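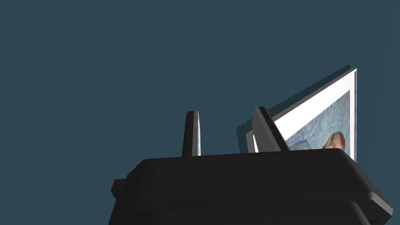 Figure 3. Simulator view from the gripper, fingers open, with the framed picture behind the right finger.

Section 3. Running the simulator station for visitors

This section covers the picture-frame demonstration on the Jono simulator during an open day. It assumes that Jono is already installed on the station computer and that the Mandagi hand controller has been paired. If not, do Section 2 first.

3.1 Before the doors open

1. Turn on the station computer and both screens. The left screen is for the operator. The right screen faces the visitors.

2. Start Jono and open the scene named "Frame Pickup." Loading is slow the first time each day. Do not click again while the progress bar is moving.

3. Set the right screen to Gripper View. The black gripper housing should fill the bottom of the view, with both fingers pointing up. The background is plain blue.

4. Press Reset Scene. The frame goes back to its start position.

5. Open and close the fingers twice with the hand controller. If the fingers on the screen do not follow, unplug the controller, wait for the light to go out, and plug it in again.

6. Set Arm Speed to 50. The default is too fast for first-time users.

NOTE: The edge of the frame can look jagged in Gripper View. Changing the screen resolution does not help and will move the buttons on the operator screen. Leave it alone.

3.2 Giving the demonstration

1. Ask visitors to stand behind the floor tape. One person at a time sits at the controller.

2. Show the Room View first, then switch to Gripper View. People find Gripper View hard to read if they have not seen where the arm is.

3. Run the recorded pickup once from the Demo menu. Talk over it if you like, but let it finish. Stopping a recorded run partway leaves the arm locked until the scene is reset.

4. Hand over the controller. Explain only two controls at first: the stick, which moves the arm, and the trigger, which closes the fingers.

5. Tell the visitor to line up the gap between the fingers with the side of the frame before moving forward. In Gripper View the lower part of the frame may be hidden by the housing. Tilt the wrist or go back to Room View to check the height.

6. Close the fingers slowly. When the Contact light on the operator screen turns green, the visitor can lift.

7. Press Reset Scene before the next person sits down.

Each turn is limited to 3 minutes. The timer is in the top corner of the operator screen and does not stop the run by itself.

CAUTION: Check that the Output switch is set to SIM before anyone touches the controller. In the LIVE position the same controller moves the Hosby arm in the next bay. The switch key stays with the station lead during visiting hours.

CAUTION: Keep drinks off the controller table.

3.3 If something goes wrong

Frame falls through the table: Press Reset Scene. If it happens again, close Jono and reopen the scene.

Fingers close but the frame slides out: Grip Force is set too low. Set it to 2000 in the Settings panel. Values over 3000 make the frame shake.

Right screen goes dark: Check the cable behind the visitor bench. It gets kicked.

3.4 Closing down

1. Save the day's log to the shared folder. Do not rename it.

2. Exit Jono before turning off the computer.

3. Return the switch key to Slamet Lumbantobing at the Ronania front desk and sign the key sheet.

Revised December 29, 2020

Print this page | E-mail this page

Filed under: Manuals > Open Day > Simulator Stations

Related items
Section 2. Installing Jono and pairing the Mandagi controller
Section 4. Hosby arm: viewing area and barriers
Open day floor plan, March
Key sheet (blank)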